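作業机に残る細かいカスの掃除

1：pasichnyk
紙工作用の机を使ったあと、細かいカスが残ります。手で払うと広がるだけです。机の天板は薄いベージュで、白いカッティングマットを敷いています。マットの外まで掃除するとき、皆さんはどうしていますか。

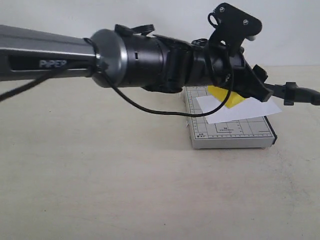
2：widar49
Re: マットは毎回どける
マットを敷いたまま周りだけ拭いても、下に入ったカスが残ります。先にマットを外して別の場所で払い、そのあと天板を拭く順番にしています。

3：astwood
毎回は面倒です。うちは週に一度しか外しません。卓上ほうきのDustwoodで手前に集めて、ちりとりで取れば足ります。

4：widar49
週一だと紙の裏が汚れませんか。白い紙を使うなら毎回のほうがいいと思います。

5：pasichnyk
紙の裏の汚れは確かに気になっていました。

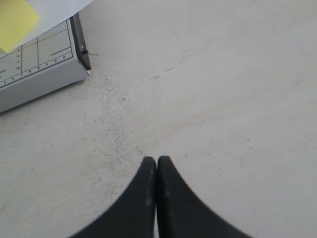 6：astwood
ほうきは毛の柔らかいものを選んでください。硬い毛だと細かいものが飛びます。5の机だと、左上の明るい灰色の箱型の道具の角から粒が斜めに広がっているので、角のそばから始めて外へ散らさないように寄せるのがいいです。右のほうにまばらにある粒は最後に拭けば取れます。

7：widar49
私なら最初から掃除機です。ほうきだと木目のような筋に残りそうなので。

8：astwood
掃除機は部品まで吸うので反対です。前に13ミリのねじをなくしました。

9：pasichnyk
まず柔らかいほうきを試します。マットは使うたびに外すことにします。Dustwoodは8センチ幅のものでも足りますか。

10：astwood
足ります。うちも8センチです。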